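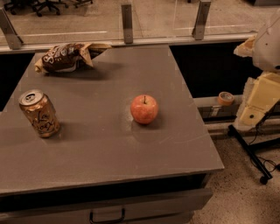
3.2 Collecting demonstrations

We gathered examples over 10 working days in November at the Kenau site. Each station had one arm beside a table with a drawer, and the operator drove it remotely through Prilis, our in-house control software. The full set, which we call Brallumby, holds 4,000 episodes. An episode is one instruction, the camera stream, and the arm's joint positions from start to stop.

Objects were drawn from a pool of ordinary food and drink items. Before each episode the operator moved at least one of them, so that the policy could not learn a fixed layout. Instructions named an object by its everyday word — "apple", "can", "bag of chips" — and never by its place on the table.

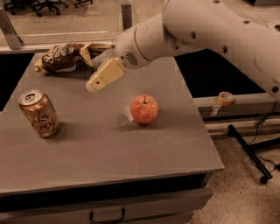

Figure 2. Head camera view from a tabletop episode. The gripper is above the table, between the snack bag and the apple, and touches neither.

Episodes in which the arm struck the table were kept but flagged. Those with missing camera data were dropped. Labels were checked by a second operator using the Tessier guidelines (Appendix B), and disputed ones went back to the first.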